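Snacks on a tablecloth: wipe-clean or proper fabric?

Posted in Tables and Kitchens, 8 November 2025

hevard_lane
Right, settle this for me. I've got the big red floral cloth back on the table since the snack packets have ended up living there (cupboard's full, don't start) and my other half says it's too loud against a greyish-beige wall. I love it! It cheers the whole room up. But do I keep the fabric one or go for wipe-clean?

mothballs84
Wipe-clean every time. We had a fabric one from Gorngate market and one leaky packet of dates finished it off. Two washes, still there.

Pipkin_T
Disagree with mothballs. Wipe-clean goes sticky in summer and the corners curl. Keep the fabric and stick a tray under the food.

hevard_lane
A tray hides the flowers though, which is the whole point of the thing...

wilixfan
I'm with your other half, sorry. Red flowers AND shiny packets in green and brownish-red and purple is a lot before breakfast. Plain cloth, job done.

Pipkin_T
Plain cloth shows every crumb, wilixfan. Busy patterns are forgiving, my nan swore by them.

mothballs84
Ferreira do a coated cotton, 168 cm long, feels like cloth but you can sponge it. I've had mine 3 years. Only in 2 patterns last January, mind.

hevard_lane
Ooh, coated cotton might be the one. Measuring up tonight. The table as it stands:

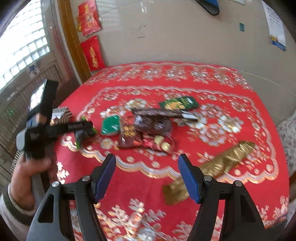 Replies to this thread

wilixfan
Still say plain.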